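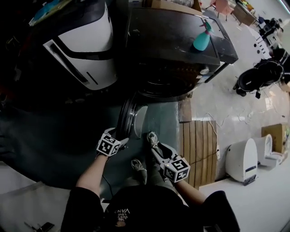 **FOOTBALL / HOW-TO**

# How I keep my own stats while watching a match

I've been scribbling notes during soccer games for years, and people in my Siltow supporters' group keep asking how I do it without missing the goals. So I finally wrote it down! You need a notebook, a pen that works (bring a second one) and a bit of patience.

## Draw the page before kickoff

Turn the notebook sideways and sketch a field, then split it into three bands: defense, middle, attack. I draw 2 of these, one per half, and write the lineups down the margin by shirt number. Names take too long once the ball is moving.

## Pick one thing to track

My first try was a league game between Anard and Riquelme, and I wanted everything — passes, tackles, throw-ins, the lot. By halftime I had a page of squiggles I couldn't read. Now I pick one thing per match. Shots are the easiest place to start:

- a dot for a shot off target
- a circle for a shot on target
- a filled circle for a goal
- a small x for a block

Put the mark where the shot was taken from and write the shirt number next to it. If you want the minute too, add it at the next stoppage.

## Move on to ball recoveries

Once shots feel easy, try marking where your team wins the ball back. I usually end up with about 50 marks in a game, so keep them tiny. A pressing team will fill up the attacking band, and a team that sits deep leaves it nearly blank. I love this one, it completely changed how I watch our fullbacks.

## Type it up the same night

I use a plain spreadsheet with one row per mark: minute, shirt number, band, result. Mine passed 1,000 rows in April and it still opens fine on my old laptop. Do it before bed if you can, my handwriting gets mysterious by morning.

For a cup game like the one against Skalen, which went to extra time, draw a third field on the back of the page and label it ET. Penalties in a shootout go in a separate list, and I leave them out of the shot totals.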